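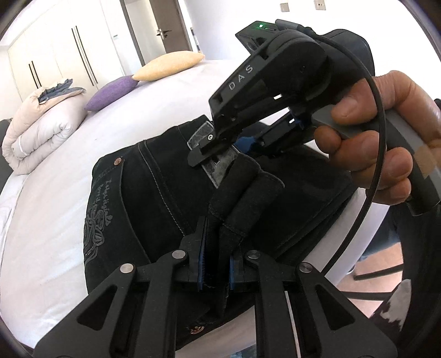 Photograph: Kinbridge House, Linen and Wardrobe Office. Reproduced with permission.

Linen and Wardrobe Office, Kinbridge House
Office diary: entry for January

The morning was given over to the clothing held in the second-floor bedrooms. The office had agreed in December that the winter garments would be sorted, folded and returned to their shelves before the new term's residents arrived, and the work began at 8:30 a.m. in Room 6. The bed was made up with a white sheet so that dark garments could be laid out on it and checked for loose thread.

The first item to require attention was a black denim garment with copper-toned buttons, one of them near the upper corner of the left panel. It carries a grey design of cursive lettering and looping curves. The office has a standing instruction that decorated denim is to be folded with the decoration inward, and the entry in the wardrobe book has been amended to say so. The previous wording, "fold as usual," had been read in different ways by different members of staff.

Heavy denim continues to present difficulties at the seams. Where a stitched seam crosses a fold, the cloth forms a thick roll and will not lie flat under its own weight. The practice adopted today was to spread the garment diagonally across the bed, draw the cloth straight from the upper edge, and make the first fold away from the seam. This took longer than the method set out in the Cundine handbook, but the finished pile stood evenly on the shelf and did not need to be done again. The handbook allows 2 minutes for each heavy garment. The office considers this insufficient for denim and will write to Cundine accordingly.

Buttons were checked by hand. All were found secure on the items from Room 6. On the items from the room opposite, two were loose and one was missing. These garments have been placed in the mending basket with a slip attached. Replacement buttons in a copper finish are to be ordered from Ó Dálaigh, whose last delivery matched the originals closely. Silver buttons are not to be substituted, even as a temporary measure, following the complaint received in the fall.

The laundry room reported that the Flama dryer was again leaving dark items creased along the waistband. Black garments are therefore to be hung on the rail until further notice and should not go into the dryer with towels. The towels shed lint, and the brushing of black cloth occupied a large part of yesterday afternoon.

Shelf space was reviewed before lunch. The wardrobe book now lists 616 items for the building, including bed linen. The two lower shelves in the east closet have been reserved for denim and other heavy cloth, and knitwear has been moved up to the shelf formerly used for spare pillowcases. The pillowcases are in the hall cupboard. A notice has been placed inside the closet door, and the old notice has been removed.

Work stopped at 12:15 p.m. and resumed at 1:00 p.m. with the white linen. Several sheets showed wear along the hem and have been set aside for cutting into dust covers. The sheet used on the bed in Room 6 was sent down with the afternoon wash.

Outstanding at the close of the day: the order to Ó Dálaigh, the letter to Cundine, and the labels for the hall cupboard. The label printer is out of tape. Handwritten labels may be used in the meantime, in block capitals and black ink. The remaining rooms on the corridor will be taken in number order, starting at 8:30 a.m. tomorrow.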